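Ketex Fold: two-hand garment folding with hand-held grippers

Data card and fault notice, second release

Contents

Ketex Fold is a set of recordings of people folding, stacking and unfolding clothes with a pair of hand-held grippers. Each recording has a video stream from each gripper, the opening width of the fingers, and a position track for each hand. The clothes are sweatshirts, T-shirts, trousers and towels. Recording took place in ordinary homes, on whatever table was there.

The release has 267 recordings. The first release had 300. The difference is explained under "The width fault", and anyone who trained on the first release should read that section before anything else.

Maintainers: Henrike Kasten (recordings and checks), Azlan Tjoa (processing code). Keabetswe Oosthuizen ran the home sessions. Takeshi Fujimoto found the fault.

The width fault

In June Takeshi was training a folding policy on the first release for the two-arm bench at Dendotham. The policy picked up a sleeve well enough, carried it across, and then dropped it a hand's width short of the fold line. It did this on nearly every attempt, always with the right arm. We spent several days looking at the bench. The fingers were swapped, the motor current was checked and the right arm was recalibrated. None of that changed the result.

The fault was in the data. In a batch of home recordings the right gripper's opening width had been written with the wrong zero point. When the fingers were fully closed on cloth, the file said they were open by up to 9 mm. The policy learned that this was what holding a garment looked like, and the arm did as it was told.

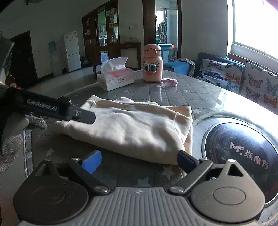

Cloth makes this kind of error hard to see. With a rigid object, a gripper that reads open while the object is moving is plainly wrong, and our checks would have caught it. With a folded sweatshirt the fingers may be pinching one layer or four, or simply pressing down on a corner to keep it still, and the right width is different each time. Our automatic check allowed a wide band for garments for that reason, and the bad values sat inside the band.

Cause

The zero point is set at the start of a session by closing both grippers fully and holding them for a moment. The recording program, Fimora, takes the reading at the end of a 10 second countdown. If a gripper is not fully closed when the countdown ends, Fimora stores whatever it reads as zero and gives no warning. It then keeps that value for every recording until the program is restarted.

We believe this happened at the start of several sessions, when the operator began moving towards the garment a little early. We can't prove it for each one, as the countdown itself was not saved. Two of the affected sessions also had a gripper swapped halfway through, and the old zero point was carried over to the new unit. That second case is certain, because the serial numbers are in the session log.

What we removed and what we corrected

Recordings where the zero point could be recovered from a later full closure were corrected and kept. They have the field width_corrected set to true, and the original values are in width_raw. Recordings with no full closure anywhere were removed.

The left gripper was checked in the same way. No recordings were removed on its account.

Video and position tracks were not affected. If your work uses only those, the first release is still usable, though we would prefer that you cite this one.

What to do if you trained on the first release

Do not run the resulting policy on hardware near people. The drop is a nuisance with a sweatshirt. With a heavier load, or with the force limit turned off, the same error could work the other way: an arm that thinks it is open while it is closed may keep hold of something it should let go. We have not seen this happen on the bench, and we did not try to make it happen.

Retrain from the corrected files. Fine-tuning the old policy on the new data was tried by Azlan on the Strobel arms and the early drop came back after a few dozen folds.

Changes to recording

Fimora now asks for two closures and compares them. If they differ, the session will not start. The zero point is cleared whenever a serial number changes. Operators also close both grippers once at the end of each recording, which gives a second reading to check against.

Known problems still open

Position tracks drift when a gripper faces a bright window or a shiny surface for long. Recordings with heavy drift are marked track_quality: low.

Some garments are folded loosely. We kept these on purpose, and there is no label for how neat the final fold is.

Timestamps from the two grippers can differ by one video frame. Ansel Tran is working on a fix and it will be in the next release.

Reporting a fault

Send the recording number, the release you are using and a short note of what you saw. If an arm was involved, please say which one and whether the force limit was on. Reports that involve an arm are read first.

Last edited Mon 8 July, H. Kasten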